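About us - Gritex

Small software company in Otstead. Picking software, mostly.
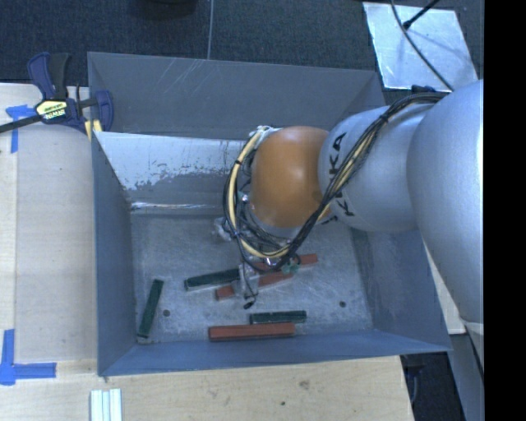 Gritex writes the planning and perception layer that sits between a camera and somebody else's arm. We don't build arms and we don't sell grippers. You bring the hardware, we bring the part that decides which object goes first, where the fingers close and how the wrist gets out again without dragging half the bin along. Metal bins are the hard case for us. Sloped walls, scratches, shiny streaks where the light catches, all of it ends up in the depth data as stuff that isn't there. Red and green blocks are easy to tell apart by color, sure. But a green block lying almost lengthwise near the left wall needs a totally different approach angle than one lying crosswise right behind a red one, and the planner has to know that before the arm moves. Also cables. A thick bundle looped around the wrist takes up real space, so our collision model carries it as a fat, slightly too generous shape. Costs us some reach in the corners. Fine.

How we started

Sieglinde Kröger wrote the first planner at Ostermann, where she was looking after a packing line and got tired of re-teaching the same picks every time a tray moved. First version was one very long script. She left, took a room in Otstead, rewrote it twice. The second rewrite is more or less what we still ship, and there are comments in it from that year that we really should clean up.

What we make

Umus. That's the main product. Takes a point cloud and a color image, gives back a ranked list of grasps with a path for each. Runs on an ordinary industrial PC, no cloud account needed. A full plan comes back in 290 milliseconds on our reference machine, slower if you turn on the wall checks (turn on the wall checks).

Umus Replay. Started as a debugging tool, now half our customers ask for it first. Every pick attempt gets logged: what the camera saw, what the planner wanted, what the joints did. You scrub back and forth and find the moment it went wrong. Usually it's calibration. Sorry, but it usually is.

Driver work. If your controller isn't on our list, ask. We probably have something half finished for it.

How we work

Every release goes through the regression set, 1,476 recorded bins at the moment, then onto real hardware for 40 hours before anybody outside gets it. The recorded set catches the dumb mistakes. Hardware catches timing, and the gripper touching a wall when the model says there's room.

We keep failed picks. Please send us yours, with the log attatched. A clean demo teaches us very little.

Support is done by the same people who write the code. Phones from 8 in the morning. Email is better, with the version number in it please.

Who we are

20 people, most of them in Otstead. Control, perception, a bit of front end, one very patient person doing documentation. Sieglinde still reviews all changes to the path planner and still rejects quite a few of them.

We're hiring for perception, start in July or sooner. No degree requirement, but we will ask you to read a log with us and tell us what you think happend. Bring questions.

Visits

Yes, you can come by and bring your own parts. Let us know the size and weight beforehand, plus a CAD file if there is one. Closed shoes in the test area. Parking is behind the building, the front spots belong to the bakery.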